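Pulldale Repair and Reuse Project
Progress report to the Sastero Fund, second period, up to the end of August

Grant purpose: to run a weekly repair workshop and a tool lending service for households in Pulldale and the villages up the valley. 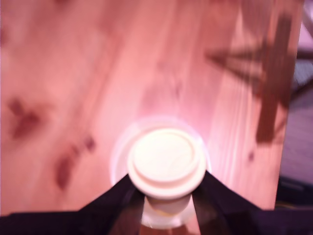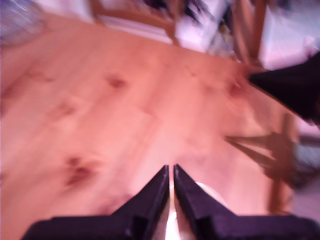
Report prepared by Morven Matheson
Project Coordinator, Pulldale Repair and Reuse Project

1. Where we are

The workshop has opened every week of this period except two. One closure was planned (the hall floor was being sealed) and the other was because of flooding on the Brarnolell road, when neither the repairers nor the visitors could get through. The tool library opened six weeks later than we told you it would. The reasons are in section 3.

Spending is close to budget overall, with one line over and one line under. We are not asking for a change to the total.

2. Repair workshop

We logged 653 items brought in for repair. The log sheet now has a box for age of the item, which you asked for after the first report, but it was only added partway through and the figures are not good enough to share yet. We will include them next time.

Small electrical goods are still the largest group, followed by clothing and then wooden furniture. Lamps and toasters are usually quick. Vacuum cleaners take up a bench for most of a session, and we have started asking people to book those in by phone so that we do not get three at once.

Sewing has grown more than we planned for. We budgeted for two machines and are running three, the third on loan from the school in Brarnolell until the winter term. We would like to buy our own before it goes back. A good used machine would come out of the equipment line, where there is money left.

Items we could not fix were mostly down to parts. Where a part can be ordered, the owner pays for it and comes back. Several people did not come back, and we have a shelf of finished repairs waiting to be picked up. Catriona Purves has been phoning the owners. From now on the intake form says we will hold a repaired item for eight weeks.

3. Tool library

Delays first. The storage container was delivered on time but the site needed a gravel base, which was not in the original quote. The landowner then asked for the container to be moved back from the gate so that the feed truck could turn. That meant a second delivery charge. Both costs are shown under site works, and this is the line that is over budget.

Since opening, the library has made 297 loans. Hedge trimmers, the carpet cleaner and the long ladder are out almost all the time. The tile cutter has gone out once. We have a waiting list for the carpet cleaner and have shortened the loan on it from a week to three days.

Two tools came back damaged and both have been repaired in the workshop. One drill has not come back at all. We have written to the borrower twice and kept the deposit.

Borrowers sign up on paper and the details are typed in later, which is slow. We are trying out Ametepe, a booking program used by another lending group, and will decide by the end of the next period whether to pay for it. The free version does not send reminders, and reminders are the main thing we want.

4. Training

We ran four evening classes: basic electrical safety, darning and patching, sharpening, and chair gluing. All were full apart from sharpening, which fell in the same week as the Pulldale show. We will repeat it in the fall.

Two people from the electrical safety class have joined the repair team and are now working beside an experienced repairer. They will be able to do safety tests by themselves once they have passed the assessment. The assessment fee is $1,130 for the pair and is covered by the training line.

5. Staffing

Catriona's hours went up from 12 to 16 a week in line with the plan. My own hours have not changed. We have had trouble finding someone to cover the tool library on the late opening, and I have been doing it myself for now. We have put a notice in the Brarnolell newsletter and had one reply.

6. Problems to note

Heating in the hall was poor last winter and has not been fixed. Attendance dropped in the coldest weeks and we expect the same again unless something changes. The hall has had a quote for a new boiler but no date.

Our insurance is due for renewal and the broker has warned us that the price will rise now that we lend powered tools. We left room for this in the budget but do not have the new figure.

7. Next period

Buy the sewing machine. Repeat the sharpening class. Finish the safety testing records so that they can be searched by item. Open the tool library at the same time as the workshop, so that people from up the valley only have to make one trip. Send you the age of item figures with the next report.

A breakdown of spending by budget line is attached separately. Questions on the accounts should go to Catriona Purves, and anything else to me.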